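Nettoyer et entretenir une vasque en céramique posée sur un meuble en bois

Salle de bains, entretien courant. Mis à jour en juillet 2023.

Une vasque en céramique blanche se nettoie vite si on le fait souvent. Les difficultés viennent surtout du calcaire, qui se dépose autour de la bonde et sur le rebord avant, là où l'eau stagne. Le meuble en dessous demande un autre traitement : le bois peint supporte mal les produits acides et l'eau qui coule le long des portes.

Matériel

Deux chiffons en microfibre, une éponge douce, une vieille brosse à dents, du savon noir liquide, du vinaigre blanc, du bicarbonate et une bouteille vide de 900 ml. Pas de poudre à récurer ni de tampon métallique.

Préparer le produit

Verser 3 cuillères à soupe de savon noir dans la bouteille et compléter avec de l'eau tiède. Retourner doucement pour éviter la mousse. Le mélange se garde jusqu'à 3 semaines. Étiqueter la bouteille.

Laver la vasque

Retirer le gobelet, le savon et tout ce qui traîne sur le rebord. Rincer la cuvette à l'eau tiède, puis passer l'éponge avec le mélange en partant du haut et en descendant vers la bonde. Finir par le rebord avant, y compris le dessous, où les coulures sèchent. Rincer et essuyer tout de suite.

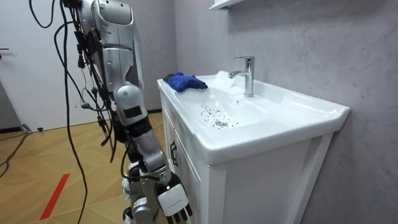

Ognjen Golob signale que chez lui, le vinaigre laissé une nuit entière sur la bonde a terni le chrome, et qu'il s'en tient maintenant à cinq minutes avec un chiffon à peine imbibé. La remarque est juste. Cinq minutes suffisent pour un dépôt récent. Pour un dépôt ancien, recommencer deux ou trois fois dans la semaine, en rinçant bien à chaque fois.

La bonde

Frotter le pourtour avec la brosse à dents et un peu de savon noir. Si l'écoulement est lent, dévisser ou soulever le clapet selon le modèle, enlever les cheveux, remettre en place. Le bicarbonate sert pour les odeurs : une cuillère à soupe, un demi-verre d'eau chaude, dix minutes d'attente, rinçage.

Le meuble

Chiffon humide bien essoré, dans le sens du bois, puis chiffon sec. Ne jamais pulvériser directement sur les portes. Vérifier le joint entre la vasque et le meuble : s'il noircit ou se décolle, le retirer au cutter, laisser sécher une journée et poser un joint silicone sanitaire neuf.

Le sol devant le meuble

Sur un parquet, éponger les gouttes après chaque lavage. Un tapis de bain laissé mouillé au même endroit finit par marquer les lames ; le suspendre après usage.

Fréquence

Vasque : deux fois par semaine. Bonde : une fois par semaine. Meuble : tous les quinze jours. Joint : un coup d'œil par mois.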